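Two weeks with the Ralico handheld gripper kit

I finally got my hands on the Ralico kit, and yes, microwave chores came first, bowl and all! 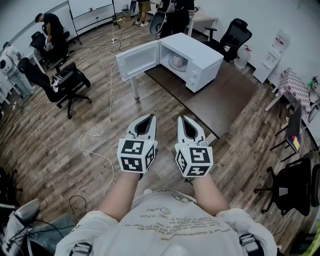
Nataša Popescu wrote back to my December note that she'd skip any kit where the grippers feel fine for ten minutes and then wreck your wrists. Fair point, and it's the thing I watched for most. My wrists held up. My shoulders got grumpy by the third long session, mostly until I learned to snug up the harness straps before starting (the quick guide puts that on page 9, so of course I missed it).

What you get is a pair of white grippers, each with a marker cube at the base, plus the harness and a login for Brerel, the software that turns your sessions into something a robot arm can learn from. The pointed fingertips have dark pads inside, and I like them a lot for small stuff like handles and bowl rims. Round knobs are fussier. I kept coming at them too steeply and had to start over.

Setup took me 2 tries. Brerel wants a fresh calibration every time you change rooms, and the progress bar sits there long enough to make coffee.

The kit is $776, and spare fingertips come in packs of 3. I'd buy it for a small team over the Doltitach set, which I found heavier and a lot crankier to pair. Next up is the Amissah, if it ever ships!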